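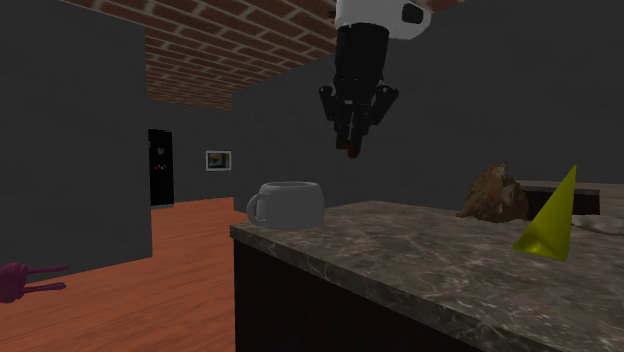 Simulated arm stops too high over the counter, where to correct the tool offset?

Posted in Oralico Simulator > Cells and Fixtures

tallow_bench

Hello all. I am setting up one arm in Oralico with the Collado kitchen room, the one with the marble counter. The arm is on its own pedestal next to the counter. Last week I changed the gripper model to the Dodell with two fingers, and from that moment my heights are wrong.

I command the tool point to the top of the counter plus 2 mm. The fingers stop higher than this. When I read the difference in the measuring tool it is always 6 mm, near the pedestal and also far from it. The objects on the counter have correct positions, I checked them in the object list. The speed is at 70 percent, and I tried also slower, with the same result.

In the tool file the length from flange to fingertip is 166. I did not write this number, it came with the model. I have three doubts:

Is it the tool length which is wrong, or the height of the pedestal?
If I correct the pedestal, do I have to teach again all my positions?
Does the collision margin of the counter count in this height?
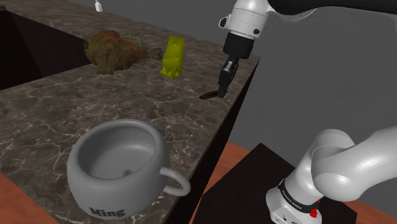
The arm at the right front corner of the counter, fingers above the small brown object.

I prefer not to put a correction in every program, as I have many of them and some belong to my colleagues. Thank you in advance for your patience with my English.

pedestal_no_bolts

Same thing happened to me, I reinstalled and it was ok. Try that first.

quiet_flange

I would not reinstall yet. An error which is the same everywhere on the counter is a good sign. If the base was tilted, you would see a different number near and far. So you have one constant somewhere, and there are only a few places where it can be.

Please check in this order.

First, the tool length. Delete all objects from a copy of the scene, turn the wrist so the fingers point straight down, and open the frame display. The small axes of the tool point must sit exactly at the end of the fingers. If they are below the fingertips, your tool length is too long, and the arm will stop too high by the same amount. Do this with the fingers closed and again with the fingers open. On some models the tips move up a little when they open, and the number in the file is normally for closed.

Second, the collision margin. Open the properties of the counter and look at "contact offset". In the Collado room that I have, it was not zero. The planner adds it to the surface and the arm stops early, without any error message. I lost a whole Wednesday with this. Set it to zero in the copy, run one move, and compare the height.

Third, and only if the first two are correct, the pedestal. Measure from the floor to the mounting face and compare with the base frame in the cell file. If you change the base frame, positions stored as joint angles will move together with the arm, so you must check them all again. Positions stored in the counter frame stay where they are. For this reason I would leave the pedestal for last.

About the correction in each program, I agree with you, please do not do it. Change the tool file one time, save it under a new name, and tell your colleagues which name is the good one.

tallow_bench

Thank you very much, quiet_flange. I made the first test. The axes are exactly at the fingertips when closed, so 166 is correct for my gripper. Then I opened the counter properties and the contact offset is 6. I set it to zero in the copy and now the measured height is what I command.

One thing is still not clear to me. With zero margin, does the planner still avoid the front edge of the counter when the arm comes from the side?

quiet_flange

Yes, it avoids the shape itself, but with no reserve. I keep zero on the top face and add a thin invisible box along the front edge with its own margin. In the Dimcombe add-on there is a ready one, under "edge guards".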